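Chapter 13
Planning and Budgeting for Automated Equipment

We use cookies to improve your reading experience. By continuing, you accept our cookie policy. Accept | Manage settings

A company that buys its first robot often spends more time on the price of the arm than on any other part of the purchase. The arm is only one line in the budget. Grippers, guarding, floor work, software licenses, training and spare parts all have to be paid for, and several of these costs return every year. This chapter explains how an equipment plan is prepared, from the first statement of need to the final acceptance test.

The chapter follows one case throughout. Driltari, a maker of small pump housings, plans to automate the loading of parts at two work cells. Its purchasing office has received proposals from two suppliers, Hireo and Eklund. The proposals differ in price, delivery time and the amount of support included. Students will return to these proposals in the exercises and should keep their notes from each section.

13.1 The Statement of Need

A statement of need describes the work to be done before any product is named. It gives the size and weight of the parts, the number handled in each shift, the space available and the skills of the present staff. At Driltari, the two cells together must handle 420 parts per shift. The statement also records what will not be automated. Inspection remains a manual task in this case, and the budget must continue to carry its labor cost.

A good statement is short enough to be read by everyone who will sign the order. It should be finished before suppliers are invited to visit the site. When it is written afterward, it tends to repeat the language of whichever supplier came first.

13.2 Simulation Before Purchase

Many buyers now set aside part of the planning budget for simulation. A simulated cell allows the planning team to study reach, clearance and gripper choice while changes are still cheap. The model does not need to look like the finished plant. Plain surfaces in strong colors are often enough at this stage, and the view from just above an open two-finger gripper can be examined before any hardware has been ordered. 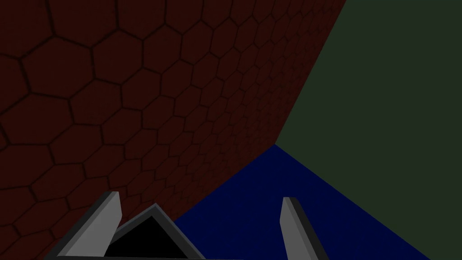

13.3 Direct and Indirect Costs

Direct costs are those that can be charged to a single piece of equipment. They include the purchase price, freight, installation and the first set of tooling. Indirect costs are shared across the plant or spread over time — electrical upgrades, insurance, staff training and lost production during the changeover are common examples.

Driltari entered the simulation work as a direct cost of the project. Its software, Trikon, was licensed for the planning period only, with an option to renew in July. Had the company expected to use the software on later projects, the license could have been treated as a shared cost and divided among them. Either method is acceptable if it is stated in the plan and applied in the same way to both proposals.

Payment terms also belong in this part of the plan. Hireo asked for 50 percent of the price with the order and the balance on acceptance. Eklund offered a lower first payment but charged separately for operator training. Table 13.1 sets out both offers in full.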